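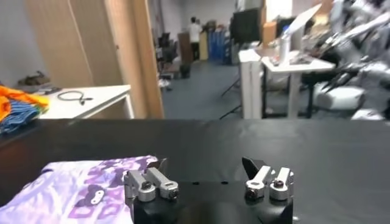

Home News Projects People Contact

Flandberg laundry trials move to second round of hand-guided demonstrations

Flandberg has started a second round of demonstration recording for its garment handling project, the company said in July. The work covers flattening and folding of single garments on a table, with motions supplied by human operators and later used to train a control policy.

The first round produced 711 usable demonstrations. The target for the second is 900, recorded with a wider range of fabrics and print patterns. Printed cloth was added after the first policy made grasp errors on garments with irregular markings, where it tended to take a color boundary for a hem.

Two methods are in use. In the first, the operator holds the arm near the wrist and moves it through the task with the joints set to low resistance. In the second, the operator works from a separate controller and the arm follows. Joint positions, gripper opening and wrist camera video are logged together in both cases.

Bienvenido Saludo, who runs the recording sessions, said the methods give different data. "Guiding by hand is quicker to learn, and the grasps are cleaner," he said. "But the operator's arm gets into the wrist view, and you lose part of the cloth. With remote control the view stays clear – the price is that people slow down and hesitate before they close the fingers."

Remote sessions now make up most of the schedule. Hand guiding is kept for corner grasps and for the first lift, where small changes in fingertip angle decide whether one layer of fabric is picked up or two.

The control software is supplied by Kutano, which also maintains the replay tool. Each demonstration is replayed on the arm without an operator before it is accepted. A recording is rejected if the replay drifts from the original path or if the gripper closes early. Replay was limited to a sample of recordings in the first round and applies to all of them in the second.

Work surfaces are covered in matte black sheet to limit reflections. Garments start in a different position for each run, flat in some cases and crumpled in others. Operators are given no fixed order of folds – only the final shape is specified.

Training will begin once the first 100 recordings have passed replay, and further batches will be added as they clear. Flandberg has not given a date for a trial outside its own workspace. A comparison of the two demonstration methods, broken down by garment type, is to be released with the results of the second round.

2 comments

Share Print Email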